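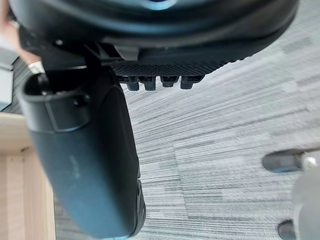
The gray carpet, with its lines running through it, behind black equipment in the Kodia office.

The office manager at Kodia has been in the job for nine years and has moved the company twice. The last move was in May, into a second-floor unit of 145 square meters, and I went over to ask how the place has held up.

She started with the floor. "Everyone wanted wood," she said. "I wanted to be able to hear people on the phone." The old office had hard floors, and every chair that rolled back made a noise you could hear in the kitchen. She got two quotes, one from Bimex and one from Gkikas. Gkikas could start sooner, so they got the work.

The carpet is gray with a striped texture. She had asked for a plain one first. "Plain shows every crumb. With the lines in it you can go a few days." The stripes did cause one argument, over which way they should run. The fitter wanted them lengthwise and she wanted them across. They run lengthwise — she gave in because there was less waste.

I asked about chairs. She said people bring up chairs more than anything else, including pay. Her advice to anyone fitting out an office is to turn a chair over before ordering 47 of them. "Look at the clips. Look at how the arm is fixed on. The cushion will be fine for years and then some plastic part goes and you can't buy it."

Scuffs do not bother her much. She used to wipe everything down on the last day of the month and gave it up after the move. 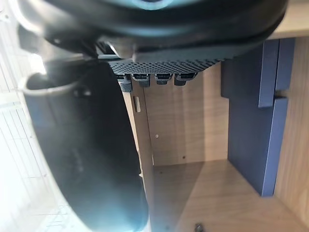

Strong light from the left, behind the black parts on the left.

Daylight was the other subject. The unit was advertised as bright, and she has no complaint about that until after lunch, when people on the sunny side start moving their screens. "I had emails about it before the boxes were open," she said.

She ordered blinds from Flilholm, in a pale color, and would pick something heavier now. A darker set is in the budget for this year, if the landlord agrees to the brackets.

Would she move again? "Not with that many desks," she said. "Ask me when the lease is up."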